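28/05/2021

I finally finished our layout rules for the instrument sorting bench at Lernby, and I'm way more excited about it than a four-page document deserves!

The old rules (borrowed from the Fuchs bench, all 3000 words of them) covered speeds and stops nicely but said almost nothing about the table itself. So people set things down however they liked, and then we'd argue over whose runs could be compared with whose.

What we go by now:

- Instruments go on the paper, never on the bare table.
- **No overlaps** between metal pieces at the start. Gauze can be as crumpled as you like - it's good practice for the grippers.
- The tray starts empty and sits off the paper.
- Both arms get parked facing each other before anyone touches a scalpel. Hands out, then enable.
- Cables are checked at the wrist and again at the rail.

I love the second one. It sounds fussy, but it makes a bad grasp so much easier to talk about afterward.

Brindow wants to try the same sheet with roughly 500 runs, and Nusutden has asked for a copy too. Version 2 will need a proper section on sharps - mine is one paragraph and I keep rewriting it. If your lab has a good one, please send it over!
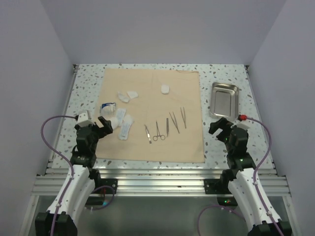

*Photo: mine, from the Lernby bench. Reuse it if you like, with a link back.*

Comments are open until December.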